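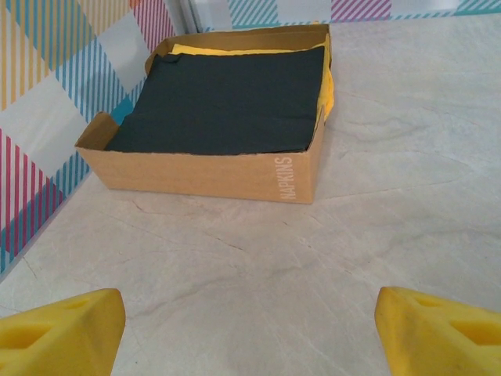
Paper napkin

A paper napkin is a square or oblong of soft paper used at meals to wipe the mouth and fingers, to protect clothing and, in many households, to stop a wobbly table from wobbling. It is sold folded, usually in stacks, and is meant to be used once. In parts of Britain it is called a serviette, a word that has caused more ill feeling than the object seems able to support.

Name

"Napkin" comes from the Old French nappe, a tablecloth, with the English ending -kin, meaning a small one. The same French word gave English "apron", which began as "a napron" and lost its first letter to careless listeners. "Serviette" is also French in origin and was in use in Scotland well before it reached the English middle classes, who took it up with enthusiasm in the nineteenth century and were mocked for it in the twentieth. In the 1950s the choice between the two words was widely treated as a test of social class. The test has never been formally withdrawn. Some speakers get round it by using "napkin" for cloth and "serviette" for paper, a compromise that satisfies people who use both and irritates everyone else.

In Australia and New Zealand "serviette" is ordinary and carries little baggage. In older British usage "napkin" could also mean a baby's nappy, and writers of household manuals had to choose their sentences with some care.

History

Paper was used in China long before it was used in Europe, and folded squares of it were provided with tea. European diners of the same period managed with bread, the edge of the tablecloth and, in the worse sort of company, the dog. Linen napkins became usual in wealthy houses during the Middle Ages and grew steadily larger. By the seventeenth century they were being folded into swans, fish and fortresses, and manuals were printed to explain how. Few guests can have felt easy about wiping their chins on a swan.

The spread of the fork did the cloth napkin no favours. As hands grew cleaner, napkins shrank, and the very large ones came to be kept for show.

Paper napkins were brought to Europe in the later nineteenth century, at first as decorated novelties from Japan. They were thin, crisp and not very absorbent, and many were collected instead of being used. Wood pulp made them cheap. They appeared at picnics, fairs and tea rooms, and by the middle of the twentieth century they had settled into the family dining room, where they were put out for guests who were not quite important enough for the linen.

Manufacture

Most paper napkins are made from tissue, a light paper formed as a thin wet sheet and dried against a large heated cylinder. The sheet is scraped off with a blade, which crinkles it very finely. This step, called creping, gives the paper its softness and a little stretch. Without it the result would be closer to a letter.

A single layer of tissue is known as a ply. Napkins for cafés and canteens often have one ply, and the usual response to a one-ply napkin is to take 10 of them. The ordinary household kind has 2, held together by pressing a pattern round the border. Three-ply napkins are sold for parties and dinners. Thicker still is airlaid paper, made by spreading dry fibres in a stream of air and bonding them. It feels something like cloth, and is generally described on the packet in terms that go a little further than that.

Coloured napkins are dyed as pulp or printed afterwards. Dark shades need more dye, and a cheap one may pass some of its colour on to a damp hand or a pale tablecloth. Black was once thought fit only for funerals and is now common in bars and restaurants, partly on the grounds that it leaves no white fluff on dark trousers. Red sells heavily in December and is then sold at a discount until it is all gone, or until the next December, whichever is sooner.

Sizes and folds

Napkins are named by use. The cocktail napkin is the smallest and spends most of its life under a glass. The luncheon napkin is larger, and the dinner napkin larger again. Most are folded in four to make a square. A further fold gives the long shape preferred by caterers, who can tuck cutlery into it.

Shops tend to sell them in modest packs. The catering trade buys by the case, and a case of 4,000 is not thought remarkable until it has to be stored somewhere. Smaller lots, such as 100, are often put out straight from an opened carton or tray, a habit that hotels discourage and village halls do not.

Decorative folding survives, mostly at weddings. Paper holds a crease better than linen but forgives less, and a fan that has been folded wrongly once will remember it. Marlina Siregar's handbook The Willing Square gives instructions for the bishop's mitre, the lily and the candle, and advises beginners to start with the candle and consider stopping there.

Dispensers

The sprung metal dispenser, familiar from snack bars, was intended to make customers take one napkin at a time. In practice it offers either a torn corner or a thick wad. Later designs interleave the folds so that each napkin draws out the next. The Clirkel, a countertop model of this type, was taken up by several motorway cafés and was admired for its economy by everybody except those eating ribs.

Etiquette

Advice on the paper napkin mostly repeats the advice on the cloth one. It is placed on the lap soon after sitting down, used lightly, and left loosely beside the plate at the end. It should not be tucked into the collar, though the rule is relaxed for soup, lobster and grandfathers. Opinion is divided on whether a used paper napkin may be left on the plate. The case against is that it looks untidy. The case for is that it is about to be thrown away along with the potato skins.

Nose-blowing is condemned by every authority and practised at every barbecue.

Other uses

The paper napkin has a second career as stationery. Telephone numbers, sketches, wagers and business plans have all been written on it, and a company founder who can claim to have begun on a napkin seldom fails to do so. Tissue is a poor surface for this purpose. Ballpoint tears it and fountain pen spreads, and the essayist Hanyu Jin has suggested that many great ideas were lost because the only pen in the bar was a good one.

Printed napkins are also used in decoupage, in which the top ply is peeled away and glued to trays, jars and small furniture. Collectors value them unused and flat, and the Trakenley Napkin Circle, which swaps examples by post, asks its members not to send any with gravy on.

Disposal

Unused white napkins can be recycled as paper, but used ones generally cannot, as grease and food spoil the pulp and the fibres are already short. Plain ones will rot in a compost heap if torn up first. Heavily dyed, metallic or plastic-backed kinds are best kept out of it. Local rules differ, and are usually printed on a leaflet that someone has used to wipe the table.

See also

Tablecloth
Paper towel
Handkerchief
Place mat
Bib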